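Pullover falten mit dem Handgreifer-Set von Plandow: so gelingen die ersten Aufnahmen

Seit Juni haben wir das Set im Einsatz, und ich bin immer noch begeistert, wie schnell man damit brauchbare Demonstrationen zusammenbekommt. Kleidung ist dafür ein wunderbares Übungsfeld - weich, störrisch und bei jedem Durchgang ein bisschen anders!

Was ihr braucht
Zwei Handgreifer, geladene Akkus, die Software Kiler in der aktuellen Version und ein Oberteil mit langen Ärmeln. Einfarbiger Strick ist für den Anfang ideal.

Schritt 1: Greifer koppeln
Beide Geräte einschalten, in Kiler »Neue Sitzung« wählen und die Finger 2 Mal ganz öffnen und schließen. Dann kennt die Software den vollen Öffnungsweg. Wer das überspringt, bekommt später unsaubere Werte für die Fingerstellung.

Schritt 2: Kleidungsstück auslegen
Den Pullover flach ausbreiten, den Kragen von euch weg, den Saum zu euch. Die Ärmel dürfen ruhig ungleich liegen, kleine Falten im Stoff ebenfalls. Auch die Unterlage muss keineswegs neutral sein, ein kräftiges Blumenmuster bringt schöne Abwechslung in die Daten.

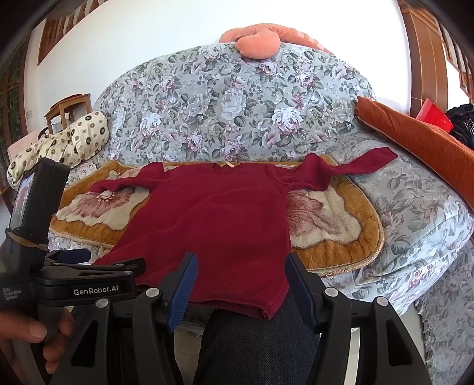

Weinroter Strick auf geblümter Unterlage, die Finger am Saum
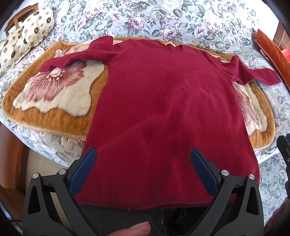

Schritt 3: Aufnehmen
Aufnahme starten und kurz stillhalten. Dann erst den einen Ärmel nach innen legen, danach den anderen, zuletzt den Saum zum Kragen hochschlagen. Ruhig und gleichmäßig arbeiten. Ein Durchgang dauert bei mir etwa 20 Sekunden, und nach ein paar Versuchen fühlen sich die Greifer fast wie die eigenen Finger an.

Schritt 4: Prüfen und sichern
Kiler zeigt verwackelte Stellen gelb an. Solche Durchgänge lösche ich sofort. Für ein einzelnes Kleidungsstück peile ich 200 gute Aufnahmen an, danach wechsle ich Farbe und Schnitt.

Kleiner Wunsch an Plandow: Die Griffe dürften für große Hände etwas länger sein. Der Export nach Plomum läuft dafür tadellos, auch mit 400 Durchgängen in einem Rutsch.

Stand: 12. Juli 2023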